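# Folding jeans so they stay folded?

**Pirnlow**

I do the laundry folding on the bed, on top of a gray mat, and everything behaves except the jeans.

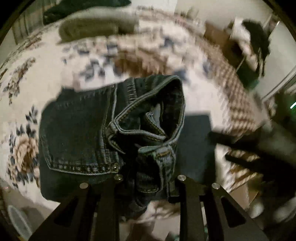 I get the legs lined up, fold twice, and by the time I've turned to the next pair the waistband has curled open like it has somewhere to be. The drawer is shallow and I have a teenager who owns more denim than a feed store. What am I doing wrong?

**Meinrad Koller**

Probably starting at the wrong end. Zip and button them first. Lay one leg over the other, back pockets out, and tuck the crotch point in so you have a straight edge. Then fold from the hems up toward the waist, stopping an inch short, and fold once more. The waistband is the thickest part and will win any argument, so put it on the bottom of the stack where the other pairs can sit on it.

Also, smooth the pocket linings flat before you fold. A bunched one pushes the whole thing open.

**Ezzat**

Hang them.

**Ivonel**

I've rolled mine for years. Hem to waist, tight, stood on end in the drawer. They come out with a few creases across the knee and so far I've had zero complaints from my knees. Heavy denim makes a fat roll, though, so measure that shallow drawer first.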